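Subject: Re: [smallparts] clear boxes or drawers?
From: Kianoush Daneshvar
To: the smallparts list

> Hello all,
> I am moving my pieces out of the Flaller cabinet at last. It has 12 drawers
> and I never remember which drawer has what, so I open all of them every
> time. My sister says I should buy clear boxes with lids and be done with it.
> Before I spend the money, does anybody here use clear boxes for small things
> like caps, blocks and pegs? Do you see enough through the lid? Do the latches
> survive? And how do you get one small piece out of a deep box without turning
> the whole box over on the table?
> I have 668 pieces that I have sorted and a big bag that I have not.
> Regards from Pirkton

Hello,

I read your message yesterday evening and I wanted to answer the same night, but I write slowly in English and I like to check my words, so it comes now.

I also had a cabinet with drawers for many years. It was a Keskinen, a little smaller than yours, and the drawers were gray, so you could see nothing at all from the front. I had paper labels on them and the labels fell off every summer. In the end I gave it to my nephew, who keeps screws in it, and I changed to clear boxes with lids. I have had them for two years and I would not go back. But they are not perfect and I will try to explain the bad sides too.
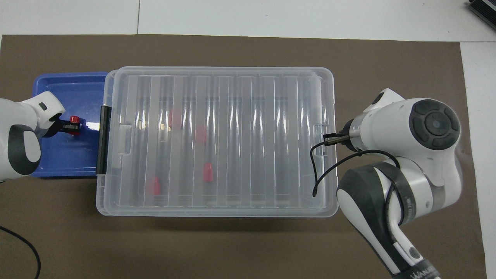
The first thing to know is what kind of lid you are buying. Many people think that a clear box is clear everywhere, and in the shop it looks so, because the shop box is empty and you have nothing to look for. Mine has ribs all across the lid, and when the red pieces are inside you see the color very well but the shape is blurred. A cap and a block are both a red spot. For me this is enough, as I keep one color in one box and I only need to know that it is the red box. If you sort by shape and mix the colors, please look for a smooth lid. The ribs also catch the light of a lamp above the table. I have learned to look through the side wall when I want to know how much is left.

About the size. You did not say how big your pieces are. With small pieces, people always want to fill the box, and I think this is a mistake. My box is large and I keep very little in it, and my wife finds this funny, but I can find a piece by looking and I do not need to dig. When I had the deep box from Cestia I filled it to the top with mixed caps, and the ones at the bottom stayed there for a year.

About the latches. I have had one latch break, on an older box, and it was my own fault. I was closing it with the lid not sitting down properly at the far side, and I pushed harder when I should have looked. Now I press the lid down with a flat hand on the whole length first and then I close the latch. It should close with one finger. If it needs more than one finger, then a piece is sitting on the rim, or the lid is the wrong way around.

You asked how to get out one piece without turning over the box. I use a tray. It is a shallow blue plastic one with raised rims, and I keep it directly beside the box on the mat. I take out more than I need, put everything in the tray, choose there, and put the rest back. Blue is good if your pieces are red. I tried first with a saucer from the kitchen, but it has a slope and all the pieces go to the middle and lie on each other. A tray with a flat bottom is much better. A rim is also necessary, or you will look for pieces under the cupboard.

I also recommend something under the box. I use a brown mat on a white table. Before the mat, the box made scratches on the table every time I pulled it toward me, and small pieces that fell down jumped very far. On the mat they stay more or less where they fall.

For labels I stopped with paper. A strip of white tape across the lid is enough for one or two words, and when the contents change you pull it off and put a new one.

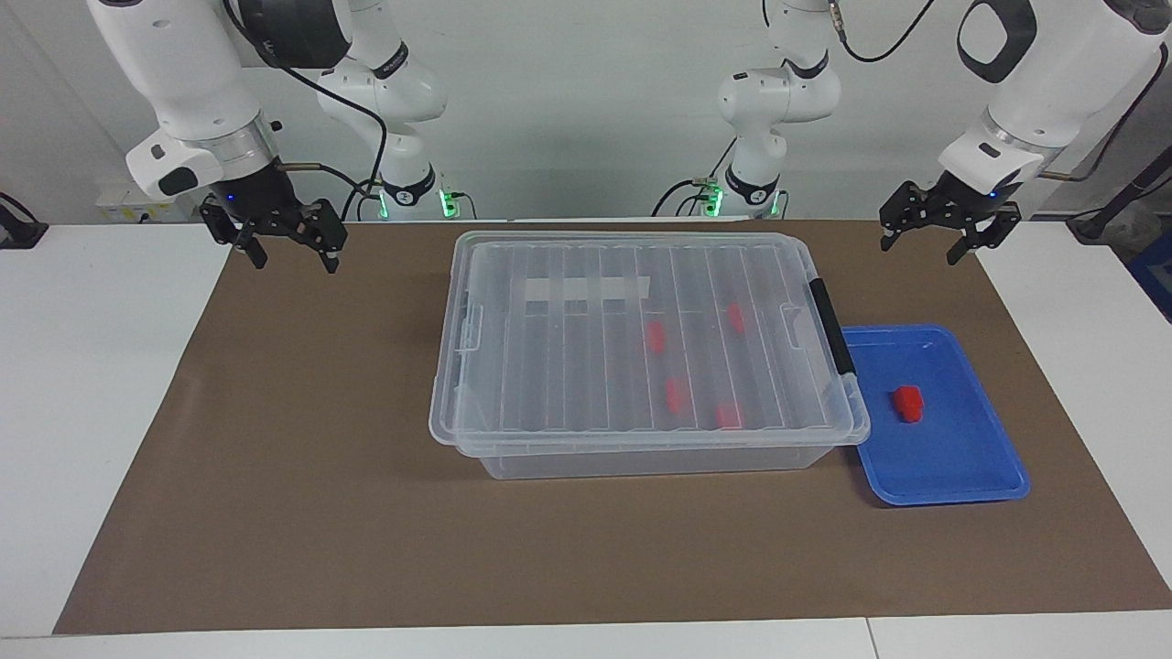

Write on the tape before you put it on the lid. If you write after, the pen goes up and down with the ribs and your letters look like they were made in a bus. Also fold under one end, only a little, so that you have something to hold when you want to remove it. I use a soft pencil for things that will change soon and a marker for the others. The marker must dry for some minutes or you will have it on your hand, and then on the lid.

Now your unsorted bag. I had one too, with maybe more than I want to admit. I bought 2,000 pieces from a man who was closing his workshop and they came all together in a pillow case. I did it by color first, only color, with no thinking about shape. One color each evening, with the radio. After this it was not terrible any more. If you start with shape and color at the same time you will have many small piles and no table left.

I have two questions for you also. Will you keep the boxes standing one on the other, or each on its own shelf? If you stack them, the latches on the short sides are easier for you, as you can reach them from the left or the right without moving the upper box very much. And does your shelf in Pirkton get the sun? My first boxes stood at a window and the plastic became a little yellow, and then it is hard to judge the color of what is inside.

I would not throw away the Flaller cabinet before the boxes are full and you are content with them. Keep it until September if you have the space for it. The drawers are still good for things you need rarely.

If somebody on the list knows a box with a fully smooth lid and a latch that is not too stiff for old fingers, I would like to hear the name too.

With kind regards,
Kianoush Daneshvar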